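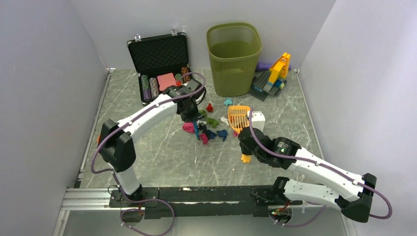
# About Litis

We help small shops and schools buy their first robot arms, and we love this work! Litis started when Mairéad Geraghty was asked to plan a budget for a training lab and found that the quote for the arms covered less than half of what the lab would end up paying for. Mounts, spare gripper fingers, cables, a bench that doesn't wobble, hours of setup... none of it was on the page.

So now we put it on the page. Every plan we write runs for 3 years and lists the arms, the bench and the parts that wear out, with a line for staff time (people always forget staff time). If two arms are more than you need, we'll tell you to buy one and spend the rest on grippers.

We try things out before we recommend them, on everyday stuff: poker chips, toy bricks, crumpled bits of cloth, a slotted scoop. Cloth is our favorite, and it's very good at showing where a cheap gripper gets expensive!

Our planning workbook is called Jodita, and it's free to any school. The bench is at our Moynihan workshop, and you're welcome to bring your own parts and your own awkward questions. A first planning visit takes 2 hours. Budget season gets busy for us in July, so write early if you can.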